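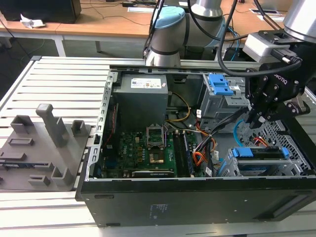 The tower on its side, side panel off.

Every July somebody tells me that an old office PC can be made good as new for next to nothing. Vedik ran a whole page on it last month, all cheerful arrows and a price at the bottom, and I have had three readers ask if it's worth a go. My answer is still maybe, and mostly no.

The page costed the job at 24 pounds for parts and 2 hours of your time. I don't believe either figure. Leonilde Carrilho, who mends these things at Cardoso, told me she allows 8 hours for a tower she hasn't met before – and she has done more than 100 of them.
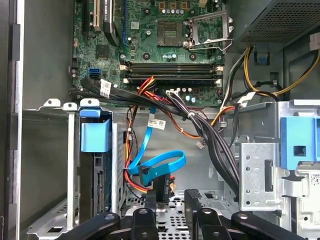
Cables are where the hours go. The guides show you a bare board and a tidy drawing, then tell you to "simply unplug the drive". Simply! With a black bundle sweeping across the middle of the case, held by a white tie, and a blue SATA lead coiled up beside it, I'd want a photo on my phone and a strip of masking tape on each plug before I touched anything. Leonilde labels both ends. Vedik doesn't mention labels at all.

Then there is the processor. Berberg will sell you a faster one with a "fits most desktops" sticker, and I'd like to know which desktops they asked. Check the board's model number against the maker's own list, and if you can't find the list, keep your money. The same goes for memory. 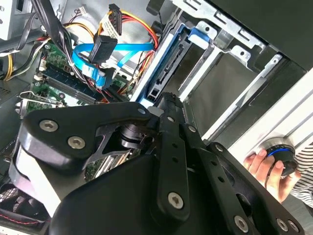
Blue SATA cable and power wires over the green board.

Taltik's cleaning kit I can take or leave. A soft brush does the same for the fan grille, and you probably own one. If the old machine still starts and you only write letters on it, I would leave the lid on.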